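Grirker Door Cell: Cabinet Opening Station, Simulated and Bench Versions
November 5, 2025 – by the Grirker equipment desk 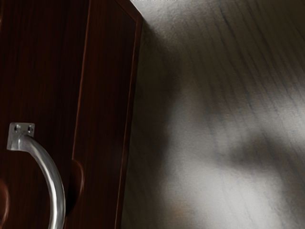

Simulated cabinet with curved bar handle, close view. The handle's mounting plate has two screw holes near its top edge.

The Door Cell is a cabinet opening station for a single arm. It ships as a simulation package with a matching bench kit, so you can set up the task on screen before you bolt anything down.

Setting up the simulated cabinet

Load the cabinet first and the arm second. Check the handle up close before the first run. The square plate should sit flat on the door panel, and the rod should leave it with no gap at the collar. If the plate floats or sinks, reset the door origin and reload.

The handle is bright satin metal on dark wood, and the highlights along the curve can throw off a depth estimate. Lower the key light one step at a time until the grasp point stops jumping. Leave the shadows on – they are part of the test.

Setting up the bench kit

The kit comes with one cabinet, a base plate and 8 mounting bolts. Place the cabinet so the door can swing fully without touching the arm base. Tighten the bolts by hand, square up the cabinet, then finish with a wrench. Run the Clisley alignment routine twice and keep the second result.

Care

Every 500 door cycles, check the handle screws and the hinge pins. Wipe the handle with a dry cloth. Do not oil the hinges, as this changes the pull force and your saved settings will no longer match. Replace the gripper pads in pairs.

Part no. 481, spare handle with plate. Ships from our Ernham warehouse. The older Maldonado base plate fits cabinets sold before July only.

Comments (3)

benchrat: Does the spare handle come with screws? Mine arrived without.

Grirker equipment desk: It should. Write to the parts desk and we will send a set.

tloop: Lowering the key light fixed my grasp drift. Took two steps down.

Contact parts desk | © 2025 Grirker | Back to top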